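Home Organisation, evening group
Notes for session 2: boxes with lids

Hello again! I've typed these up from my scribbles, so forgive the order. Last time we did drawers, and Tolera asked what to do with the bits that never belong in one (spare keys, batteries, that one odd adaptor). My answer is a lidded box, and I'm a bit evangelical about them.

Start with an empty table. Put the box in the middle, open it and take everything out, even if you think you know what's in there. I did mine in March and found two door keys for a flat I left years ago!

Sort by how often you reach for a thing. Daily bits go near the front, the rest behind. Small things vanish in a dark box, so I line mine with pale paper – Hannelore uses an old pillowcase, which looks much nicer.

Leave room behind the box for the lid to tip back.

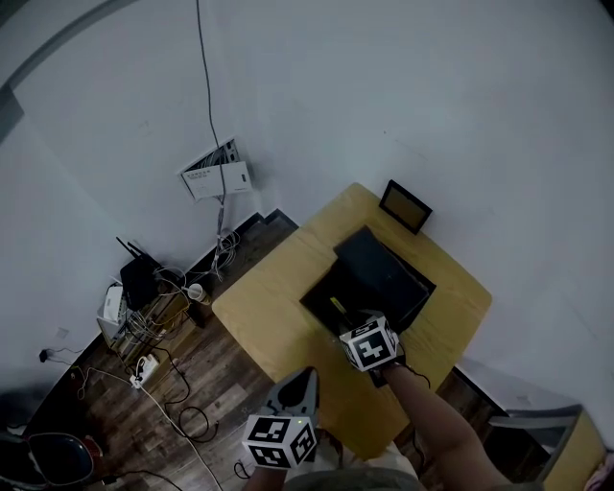
How full should a lidded box be?

Three quarters at most. You want to get your fingers in without tipping it all out, and the lid should shut without a push.

For next time, bring one box from home, still full please. Marion has spare labels.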